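Filed under: Workshop Tips > Meteorites & Micrometeorites

Collecting roof dust for micrometeorites: handling notes

Most material from a gutter is grit, moss and roofing granules. The useful fraction is small and easy to lose, so the way it is handled matters more than the microscope.

Rinse the gutter sludge in a bucket with a drop of dish soap. Stir, let it settle for 12 seconds, and pour off the cloudy water. Repeat until the water stays clear. Dry the sediment on a baking sheet reserved for this work. Do not return the sheet to the kitchen.

Wrap a strong magnet in a sandwich bag and pass it slowly over the dry sediment. Turn the bag inside out over white paper to release the grains. A bare magnet can't be cleaned properly and will carry grains from one sample to the next.

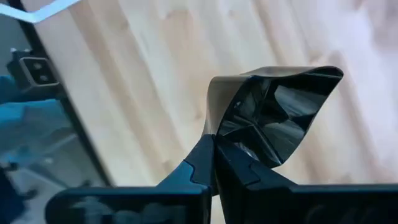

Sieve the magnetic fraction next. Anything that stays on a coarse kitchen strainer can be discarded. Tap the sieve; brushing leaves bristles in the sample. Wash it between roofs. Cosimo Farina lost a full batch from Pestberg by skipping that step, and had to relabel 81 grains as "origin unknown".

Label each container before it is filled. Write the roof, the date and the sieve size in pencil. Solvent removes most marker inks. My own labels start with the site name, so a typical one reads "Sturkdale, 01/09/2018, fine".

Work on a clear, level surface away from drafts. Tape down a sheet of white paper with the edges folded up to catch stray grains. Keep the sample below the level of your elbows. 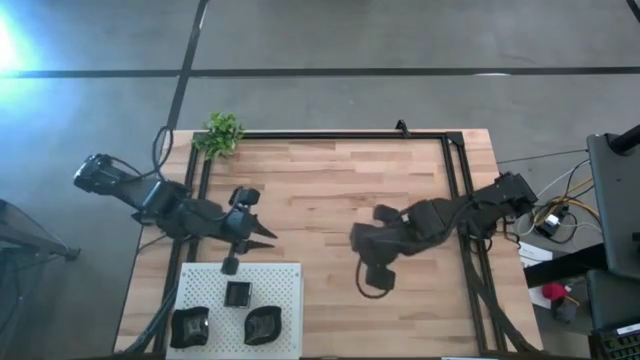
Two arms facing each other across a wooden tabletop.

To pick single grains, use a damp toothpick. Metal tweezers flick round particles off the sheet. Magnetized tweezers are worse and should be demagnetized or replaced.

Treat every perfect sphere as industrial until shown otherwise. Welding, grinding and fireworks all produce shiny magnetic balls. Sharon Nyamweya checked 181 spheres from a flat roof in Bumisbridge and kept five for further study. Surface texture under magnification is a better guide than shape or color.

Store the keepers in a dry box with a packet of silica gel. Change the gel each October.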